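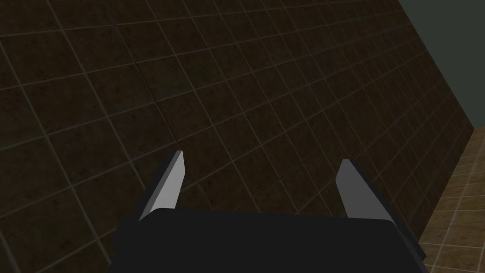 Home | Articles | Robotics | Faults and Safety | Random page

Garkinport wall-approach fault

The Garkinport wall-approach fault is a failure in the motion software of a robot arm, known from the simulated test room called Garkinport. In this fault the arm moves with an open gripper toward a large tiled surface and does not reduce its speed, although the surface is inside the stop distance. The fault was first recorded in July by Halvard Kvam, who was then a test engineer at the firm Engebretsen. It is also called the "grid fault" in some of the older notes.

Background

Garkinport was built by Engebretsen as a room for testing arms before the same programs are given to real machines. The room uses tiled surfaces with repeating squares, which are difficult for distance software. The arm in the test was controlled by a program named Drirton, and the distance to near surfaces was calculated by a second program, Groseo. Groseo takes the picture from a camera placed behind the gripper and compares it with the picture before. 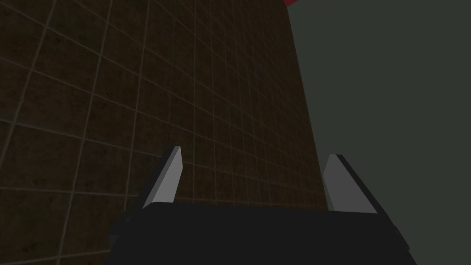
When the camera looks along a tiled surface at a steep angle, the squares far away become very small and close together. Groseo must decide which line in the new picture is the same line as in the old one. If it chooses the neighbor line by mistake, the movement of the arm is calculated one tile too short. The program then believes that the surface is farther away than it is.

Course of the failure

The test was planned as a series of 100 approaches with nothing in the gripper. In 31 of them the arm passed the stop distance. In 3 of these the simulated fingers went into the surface before the contact alarm was given, and the run was ended by the simulator itself. No real machine was connected, so there was no damage and no person was in danger.

At first the engineers looked for the error in Drirton. The log showed that the arm obeyed all commands correctly, and for this reason the joint controller was replaced with an older version. The result was the same. Kvam then repeated the failed runs with a plain wall in place of the tiles, and the arm stopped every time at the correct distance. This moved the attention to Groseo.

Cause

The cause was found in the part of Groseo which gives a confidence value to every distance. A repeating pattern gives many possible matches, and all of them are almost equally good. The software should lower the confidence in such a case. It took only the best match and reported it with a high value. Drirton had a rule to go slowly when the confidence is low, but the rule was never started.

A second, smaller problem was the speed limit. It was written for a gripper with closed fingers, and the added reach of open fingers was missing from the table.

Correction

The corrected version of Groseo was released on Jul 31, 2019. It compares the best match with the second best, and when the two are near each other the distance is marked as unsafe. The arm must then stop and look again from another angle. Chaminda Roy, who reviewed the change, asked also for a fixed lower speed near every surface, independent of the confidence value. This was accepted. The new version has the disadvantage that a full test series takes longer.

After the correction the series was repeated without passing the stop distance. Roy remarked in his review that the repeat was made with the same tile size, and that larger and smaller tiles should be tested separately. It is not known if this was done.

See also

Distance estimation from camera pictures
Drirton (motion program)
Protective stop
Repeating patterns in machine vision
Simulated contact alarm

Recent comments

pelle_m: We had the same thing with a perforated metal sheet. The arm was very sure of itself until the bumper switch opened. Good that the confidence part is explained.

Torque77: Does anybody know if the older joint controller was put back to the new version after? The article does not say it.

greta.l: @Torque77 I think yes, the release note mentions the new controller again, but I have only read the short version.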